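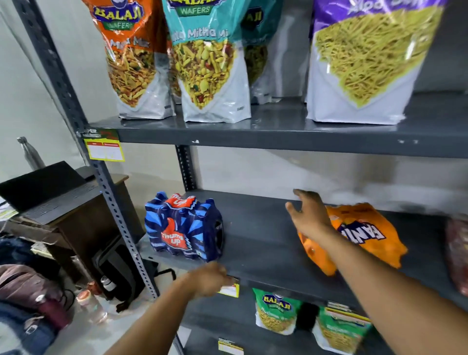
August, notebook 8, continued from the page with the coffee ring

Humidity inside snack packaging, day three of the storage trial. Yesterday I wrote that all bags should be kept at one height in the store room, and today I take this back, because the difference between heights is maybe the more interesting thing. Our snack shelf by the pale gray wall is a good model for it. The big resealable bags of Balaji namkeen stand on the upper level, the orange-topped one and the teal Khatta Mitha Mix next to it, and there are two more levels under them. So I will copy this arrangement for the test bags: one set high, one set in the middle, one set low, and the same film for all.

Morning, 7:40. Calibrated the small humidity sensors against salt solution in the closed jar. Sensor 4 reads too high again. I have written a correction on its label, but I do not trust it and would like to replace it before the long run. Joni has two spare ones in his drawer, I must ask him and not just take them like last time.

Material for this round:
Trimon film, the thicker one, from the roll that Coralie opened in spring
Brusix film, thinner, new roll
Plain puffed rice, dried in the oven overnight and cooled in the desiccator
Zip closures, cut from one strip so that they are all the same

Total 40 bags. Half of each film. Each bag gets 131 grams of puffed rice. I wanted first to use a rounder number, but with more than this the zip of the Brusix bags does not close flat and we get a small channel at the corner. Omprakash found this channel with the blue dye. You put a little dyed alcohol along the zip from inside, hold it upside down over paper and wait. The dye came out at the left corner in three bags from five. After reducing the filling it did not come out in any.

The question we try to answer is simple to say. When a person opens a resealable bag every day and closes it again, how much of the moisture comes through the film, how much through the zip, and how much comes simply with the new air at opening? Ratree thinks the opening is most important. I thought the zip. The supplier Väisänen thinks of course that it is never the zip.

Opening protocol, please everybody do it the same way:
Take the bag from its place and put it on the bench. Open the zip fully, wait 8 seconds, take out one level spoon, weigh the spoon, close the zip with two passes of the finger from left to right. Write the bag number before you open, not after. Put it back in the same place and with the same side to the front.

The sealed control bags are not opened at all, only weighed.

11:15. First weighing finished. Balance was drifting because of the ventilation, I put the cardboard around it and then it was stable. Bag 17 was already heavier than its neighbors. I looked at the seam with the magnifier and there is a fold in the bottom seal, so I took it out and made a new one. The old one is kept in the box "bad seals", which is useful for showing to students.

Some thoughts about the sorption curve. Our puffed rice is crisp up to a certain water activity and after that it becomes like paper quite suddenly. It means the weight gain alone does not tell what the eater feels. Two bags can differ by very little on the balance and one is good and one is terrible. Therefore we do also the crush test on the Sosov machine, with the small flat probe. File for the first series is saved under run 408. The peaks are very noisy, as they should be for crisp material. I count the number of peaks over the threshold and not only the maximum force. Raimo has a script for this, but it skips the first part of the curve and I do not understand why. To discuss.

14:30. Raimo explained. The first part is the probe touching loose grains which roll away. It is reasonable to skip it, but the limit was fixed by eye, so we changed it to begin when the force stays over the threshold for ten points in sequence. Reran the old curves. The order of the samples stays the same, only the distance between Trimon and Brusix becomes smaller.

Also Coralie asked if we should test bags lying down. A good question, because the contents then press on the zip. Not in this round, we do not have enough film from the same roll.

To do:
Ask Joni for sensors
Write height (high, middle, low) on all labels with the pencil, the marker makes a smell
Order more salt for the jars
Check what the store room humidity does at night, the logger was set to a too long interval
Ratree does the weighing tomorrow, I am at the dentist until ten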